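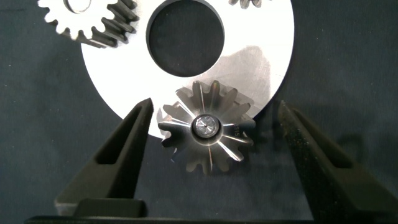
Gear sorting update from the Flernville shop, and fair warning, I'm going to ramble a bit because it's been one of those weeks (pour yourself something warm first).

So the arm we use for the Mockus job dropped a bevel gear. A little steel one with 315 marked on it, lovely thing, and it went down on the concrete from bench height with a noise I felt in my teeth. Everybody's fine! The gear has a ding and has been retired to my windowsill.

My first guess was the fingers, so I cleaned them, put them back, felt very pleased with myself, and ran 70 picks without a slip. Then on the next one it closed a hair to the left, caught the tips of the teeth and squirted the part sideways. Back to the coffee pot.

What I found in the log, after far too long squinting at it: the vision step was locking onto the big shiny plate behind the gear. Bright metal, light straight overhead, and the poor thing decided the rim of the plate was the edge of the part. It was off by 2 mm, and bevel teeth don't forgive that.

The part that bothers me more is that the slip check never tripped. Someone (me, in October) had turned it down to stop the false alarms on the Draltudow parts and never turned it back up. Please go look at yours, friends.

It's back up now, the lamp is dimmed, and the arm stops and waits if the grip reads wrong. Up to 400 picks tonight if my eyes hold out. I'll post the Prustmont settings tomorrow for those of you who asked, once I've found the notebook they're in.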